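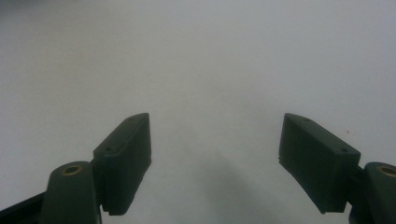 Step 1: Get a clean open view before you compare anything

Open the fingers over a plain, pale surface and save one still from the gripper camera. Do it for every finger set you plan to test, with the arm parked at the same height. Both pads should be in view with clear space between the tips. The dark green set we call Miranda comes up well against a light bench. A pale finger set will need a darker background, so keep a sheet of charcoal card handy.

Check that the pad tips sit at nearly the same height in the picture. If one is obviously higher, look at the camera mount before you blame the linkage. On our unit the mount had crept round a couple of degrees and Dušan Skála spent most of a morning shimming a finger that was fine.

A soft shadow under the gripper won't matter. A hard one will, if your software finds edges by contrast. Turn off the bench lamp and use the ceiling lights only.

Step 2: Record the open and closed positions

Use the controller's own readout and write the numbers down. Our controller is a Kavamel and reports position in raw counts. With the Miranda fingers it reads 164 fully open and 4 when the pads touch. Yours will be different. What you want is the same pair of numbers every time you home the gripper.

Home it, open it, close it, and repeat until you trust it. If the closed number drifts, check the pad screws first, then the pivots. Do not tighten the pivots to cure slop in the pads.

Step 3: Set the closing force low

Start at the lowest force setting that still closes the fingers all the way. It's tempting to start in the middle of the range, but printed fingers flex, and a flexed finger will hold parts it shouldn't. You end up comparing the motor and learning very little about the finger.

Once every set has been run at the low setting, go up one step and run them all again. Don't change force partway through a set.

Step 4: Choose the test parts

We use 19 parts at the Drurnthorpe workshop, all of them things the arm will meet on the job: bottle caps, short lengths of conduit, a folded cloth, a few zip-lock bags with screws in them. Anjana Khondokar put the list together and it has hardly changed. Leave out anything you wouldn't want dropped on concrete.

Put each part on the same taped mark. Turn long parts so they lie across the fingers for the first attempt and along them for the second.

Step 5: Run the picks

For each part:

Move to the approach height with the fingers open.
Lower straight down. No sideways correction once you are moving.
Close, wait one second, lift.
Hold at the top for a slow count of five.
Lower and release onto the mark.

Score it as held, slipped or missed. We tried a ten-point scale at first, and Seo-ah Baek and I couldn't agree on what a six was. Three outcomes is enough.

The last full comparison came to 156 picks, and we did it in one afternoon with a break for tea. If you have to stop overnight, home the gripper again and repeat step 2 before carrying on.

Step 6: Swap fingers

Power down the gripper — not just the program — before you take a screwdriver to it. Support the finger while you back the screws out. Keep each set's hardware in its own labelled tray, as screw lengths that look the same often aren't.

After fitting the new set, go back to step 1. A new open view takes a minute and will show a pad that has gone on crooked.

Step 7: Read the results

Look at the slips before the misses. Misses are usually a position error and will turn up with any finger. Slips tell you about the pad: its surface, its width and how square it stays as it closes.

If two sets finish close together, go with the one that is easier to reprint. The Flondthorpe fingers did slightly better on bags in our May run, but they need supports removed by hand and the pads take twice as long to clean up. We kept Miranda on the arm and put the others in the drawer.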